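Notebook, August, Monday, 9:40

Vestthorpe listening set, second pass on the level B audio. The subject is compound modifiers with "self-": self-cleaning, self-adhesive, self-sealing, self-winding. Learners are Portuguese speakers, lower intermediate.

The item bank now holds 376 sentences. Target is 400 before the recordings go to Erketex for leveling. Of the new batch, 54 use a hyphenated modifier before a noun and the rest are fillers.

Problem from last week is still open. Learners hear "self-sealing envelope" and write "selfs sealing" or "self ceiling". The first error comes from the two s sounds around the f. The second is a plain vocabulary confusion and should be scored separately. I have split the code in the scoring sheet: S1 for segmentation, S2 for wrong word. Old responses need recoding by hand.

Speech rate was set at 90 words per minute for the slow version. At that rate the reader puts a pause after "self", and the stress pattern falls apart. Keep the slow version but re-record those items as whole phrases — no pause inside the compound.
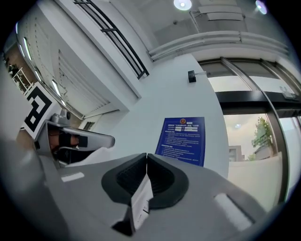 Folded paper tag between the black finger pads.

Translation glosses: Marnano file gives "autolimpante" for self-cleaning, fine. It gives "autoadesivo" for self-adhesive, fine. For "self-winding" it has a word-for-word version that reads badly when the noun is a watch. Replaced with "automático" and flagged it in the notes column. Check whether "self-service" stays in at all, as many learners already know it as a loan.

Štěpánek word list: "self-stick" is missing and "self-seal" appears only as a verb. Added both as adjectives.

To do
Recode S1/S2, old responses
Re-record slow compounds
Write remaining sentences, fillers last
Ask Erketex which file format they want

15:20. Recoding started, first sheet done. S1 is more common than S2 on that sheet. Fillers not touched.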